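Okay, house update, numbered so I don't lose my place. We closed in May, and I told everyone we'd be painting by summer. We are not painting.

1/ The big news is that the house has a drain. It has always had a drain, in the sense that water left and we didn't ask where it went. Now we have a map. The line runs from the kitchen, takes a left under the back bedroom for reasons known only to whoever poured the slab, then wanders out toward Parkby Street.

2/ The inspection report called the line "serviceable with observations." I would like to be described that way at my funeral.

3/ The observations were: one offset joint, one belly where the pipe sags and holds water, and a root. Singular. Wilma Aerts, our plumber, says there is never a singular root.

4/ She ran the camera for me on Friday. Entered at the cleanout, all fine, nice orange clay, and then at 17 feet the screen filled up with something that looked like a wig. "There's your root," Wilma said, and kept pushing. More wig.

5/ First quote was from Covside, who wanted to line the entire run from the inside without digging. It's a neat process. They pull a wet sleeve through, inflate it, and it cures into a new pipe inside the old one. They were also very clear that it doesn't fix a belly. You end up with a brand new pipe that sags in the same place.

6/ So the plan is a mix. Dig up the part outside, replace it, and leave the part under the bedroom alone until it gives us a reason. Wilma's price for the outside section is $3,195, including hauling off the old clay. Permit is separate, of course. Everything is separate.
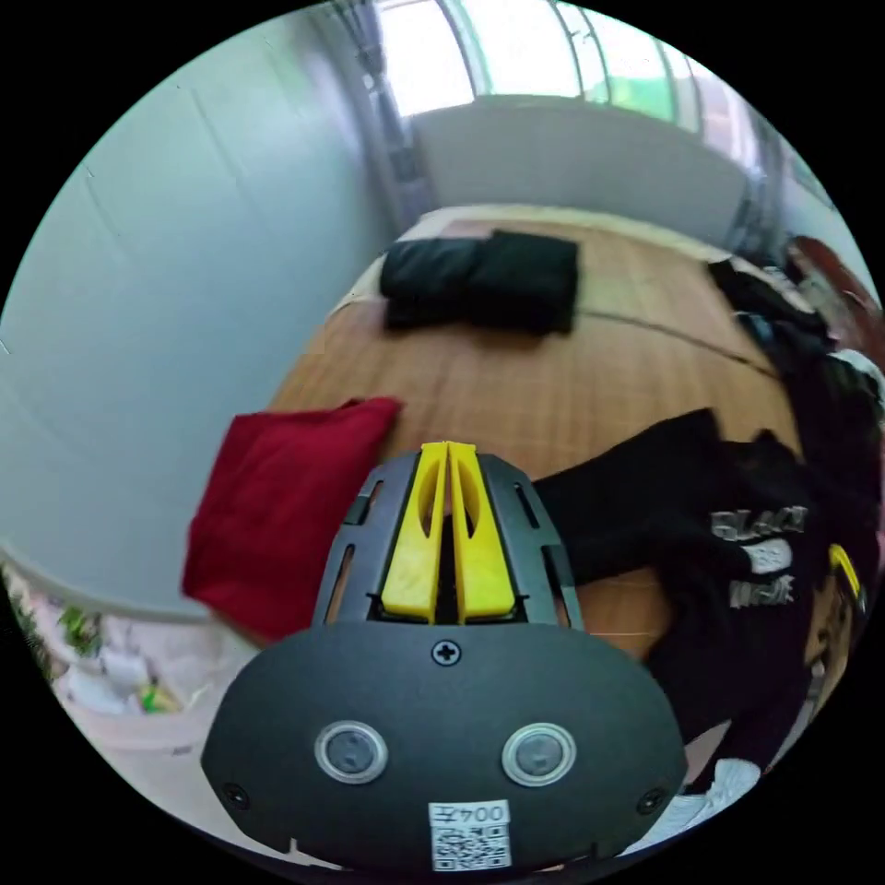
7/ The budget for "plumbing, misc." was $2,000. I wrote that number down in the spring with a confidence I now find touching. The difference is coming out of the kitchen counter fund, so we'll be keeping the counters, the ones with the burn mark shaped like Ohio.

8/ Someone asked why we don't just have the roots cut every year and live with it. We thought about it! Cutting is cheap and you can do it before a holiday so your guests don't get a surprise. But the offset joint is where they're getting in, and every year it's offset a bit more, and I don't want to have a standing date with an auger until I'm old.

9/ The tree, for the record, belongs to next door. Floor Vandenberghe has lived there since before our kitchen was added on, and she was lovely about it. She also pointed out that the tree was there first, then the pipe, then us, so if we were going in order of seniority we had no case.

10/ She then gave me a folder. Floor has a FOLDER on our house. Previous owners kept handing her spare keys and paperwork, apparently, and she kept all of it. Inside was a receipt from an outfit named Leclerc for "rear drain, partial," no year on it, and a sketch on the back showing a second cleanout by the fence.

11/ I spent a whole evening poking the flower bed with a length of rebar looking for that cleanout. Found a brick. Found another brick. Found what I was sure was the cleanout and was the lid of a paint can.

12/ Then it was under the compost bin. The compost bin I put there. I moved in and, out of the entire yard, picked the one square of it that mattered.

13/ Good news though: with a second access point Wilma can get to the offset from the fence side and the trench gets shorter by 5 feet. She hasn't lowered the price, but she has stopped sighing when she looks at the patio, so I'm calling that a discount.

14/ Things I've learned to say in a casual voice: invert, hub, Fernco, fall. You want a quarter inch of fall per foot. Ours has that on average, if you average the part that goes down with the part that goes up.

15/ Until the dig we're on house rules. Short showers, no grease (we never did grease, but it's on the list so I feel virtuous), and one load of laundry at a time with a rest in between, like it's an elderly horse.
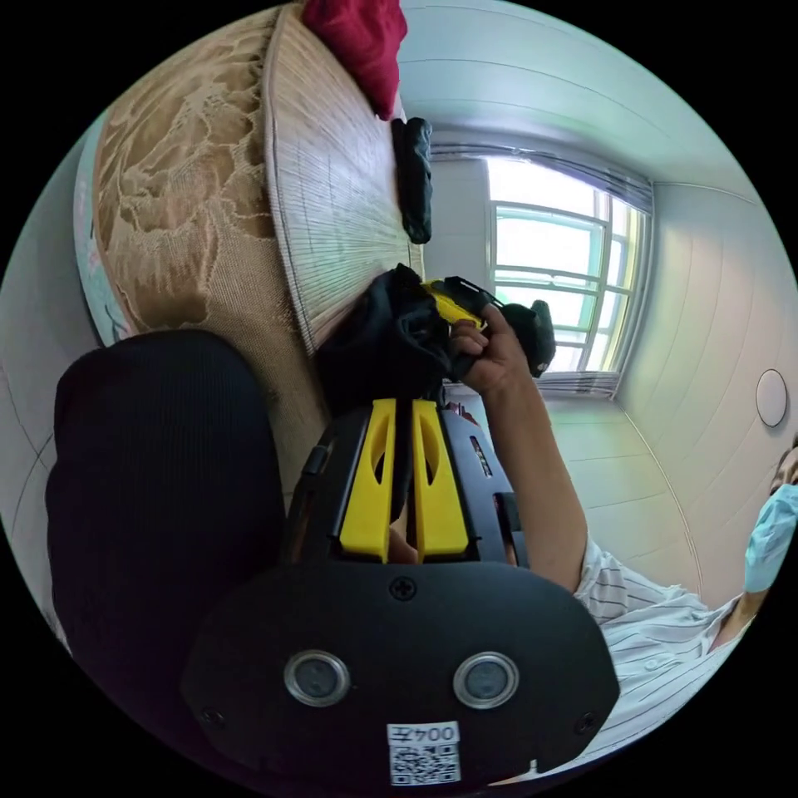 16/ Progress, for those of you keeping score at home. Drain: mapped, quoted, deposit paid. Back bedroom: one wall patched, waiting on sanding, waiting on me. Hall light: works if you don't look at it. Gate: still opens onto the neighbor's hydrangea.

17/ The bathroom faucet, a Flustholm I bought on clearance before we owned a bathroom, still doesn't fit any hole in the house. I've tried it in the laundry sink out of spite. It's back in its box.

18/ Permit office says the application is "in the queue." I asked how long the queue was and the guy said it moves. I'll post when there's a trench. If anyone local has plywood sheets I can borrow to get wheelbarrows across the lawn, please message me, I can pay in bricks.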